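Skonusen's sneaker deal with Privby is off, and I have the gossip

By Sang-wook Ban
1/26/21
329 shares | 18 comments

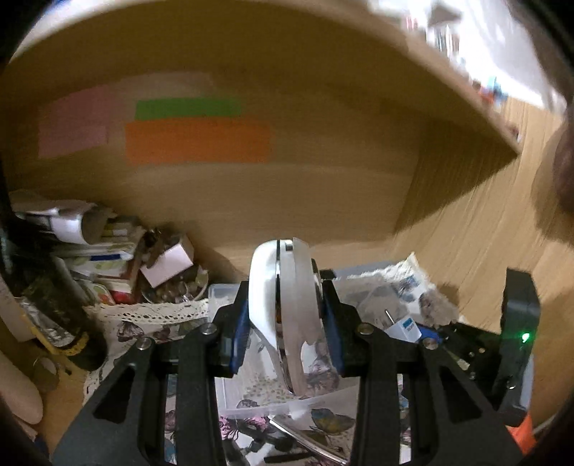

So did Skonusen get dropped, or did he walk? From what I'm hearing he walked, and he did it on a phone call that lasted less time than it takes to order a pizza.

If you missed the first round of this, the rapper and the shoe company Privby shook hands back in December on what was supposed to be a big splashy partnership: two sneakers, a rain jacket, and a short film that he was going to direct himself (he has never directed anything, but he has talked about it in every interview I've ever done with him). There was even a dinner. I wasn't at the dinner, but I've now talked to three people who were, and they all bring up the lamb.

Trouble started over the music. Privby wanted a new song for the ads, sung all the way through, with the name of the shoe in the chorus. Skonusen offered them an instrumental. They asked again. He sent over a second instrumental, slower than the first one, and a person on the Privby side tells me it was mostly wind chimes. I would pay good money to hear it.

Then came the short film. My source on his team says the script ran 60 pages and the shoes didn't show up until page 38, where a character takes them off and leaves them on a bus. Privby sent notes. Skonusen did not read the notes, or he read them and didn't like them, depending on who you ask. By last week the two sides were talking only through Jarnside, the management company that has looked after him since the mixtape days, and Jarnside was not having a fun month.

I called Jarnside yesterday and got a very polite woman who told me, "He wishes Privby well and he's focused on the album." I asked if there was a date for the album. She wished me well too!

Privby was a little more chatty. A spokesman said the company "has enormous respect for him as an artist" and that the shoes will still come out this year, with the name changed and the color changed and somebody else in the ads. He wouldn't tell me who. Two people have now given me the name Cho, the singer who did that gorgeous duet record last summer, and when I floated it to the spokesman he laughed for a bit too long and said he had another call. Make of that what you want. Cho's people haven't gotten back to me, and I've left enough messages that I'm starting to feel like a bill collector.

As for the money, nobody will give me a number on the record. The word is that Skonusen is handing back the part he was paid up front, minus whatever went into the film. I hear some of it had already gone to renting the bus.

I've got a soft spot for the guy, I'll admit it. I saw him in a half-full club when he was still selling his own T-shirts out of a suitcase by the door, and he was just as stubborn then. He wouldn't play the one song everybody came for, and people stayed anyway and had a great time. Whether that works on a shoe company is another matter, and I do wonder who's going to take the next meeting. A friend who books brand deals for a living says he'll be fine by spring if the album is good and that he'd be smart to stay off the phone until then.

He was not off the phone last night. He posted a voice memo just after midnight, no caption, and yes, I'm pretty sure those are the wind chimes.

I'll update if Cho's team calls me back.

Last updated 4:12 p.m.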